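Ticket 609
Product: Kudton pantry container set, round
Category: Lids and closures
Status: Resolved, monitoring
Opened: 26th August

Reported problem

Customer has a set of Kudton round containers, bought through the Gulel store. The gray lid on the 700 ml container no longer seals. It goes on, but lifts again on one side within a few minutes. Dry goods in that container have gone soft twice (oats, then crackers). The smaller containers in the set are fine. Customer washes everything in the dishwasher, top rack, and stores the lids in a drawer with other kitchen items.

Customer asks whether the lid can be fixed or has to be replaced.

First reply from support

Asked the customer to confirm three things:

- Is the lid the one that came with this container, or from another set?
- Is there a chip or crack anywhere on the rim?
- Has the lid been in the microwave or on the bottom rack?

Customer replied the same afternoon. No chips or cracks. Never microwaved. Not sure about the first one - there are also Pelupessy containers in the house, and those lids are gray too.

Troubleshooting

Step 1. Clean the rim
Customer washed the lid by hand in warm water with dish soap, went around the underside of the rim with a soft brush, and let it air dry overnight. Some dried flour came out of the groove. Seal was a little better but the lid still lifted.

Step 2. Check the container
Customer tried a different lid of the same size on the same container. It held. Container is not the problem. Closed that line.

Step 3. Flatness test
Lid placed face down on the counter. It rocked slightly when pressed on one side. Advised soaking it in hot tap water, 40 degrees C at most, then leaving it on a flat surface under a heavy book until cool. Customer did this twice. Rocking is gone. Lid still lifts, though more slowly than before.

Step 4. Identify the lid
Asked the customer to look at the top of the lid for short ridges around the circumference, and for a tab on the rim. Both are on the lid. There are also small, faint raised characters near the edge that look like a number, but they are hard to read. Suggested tilting the lid under a lamp or rubbing a soft pencil over thin paper laid on top.
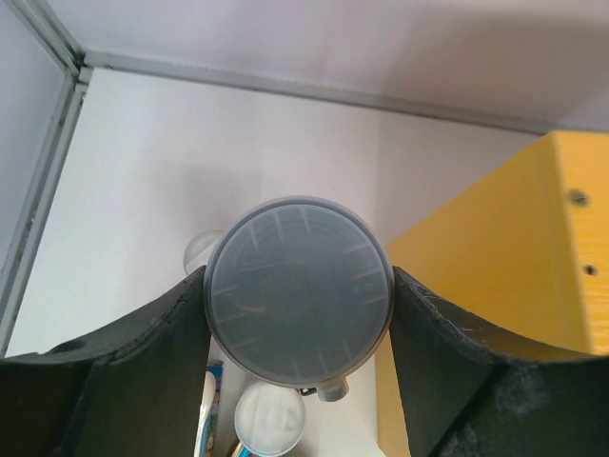
Step 5. Compare the number
Customer got 262 from the pencil rubbing. The lid for the 700 ml container has a different number. 262 belongs to an older lid from the Droltari line, a hair smaller across, which will sit on the container but does not grip all the way around.

Cause

Mixed-up lids. The slight warp made it worse but was not the main fault.

Resolution

Customer went through the drawer again and found the correct lid under a stack of bowls. Fitted it, turned the container upside down over the sink with water in it, no drips after ten minutes. Replacement not needed.

Left open for two weeks in case the seal fails again. Customer will keep the Droltari lid and look for the container it belongs to.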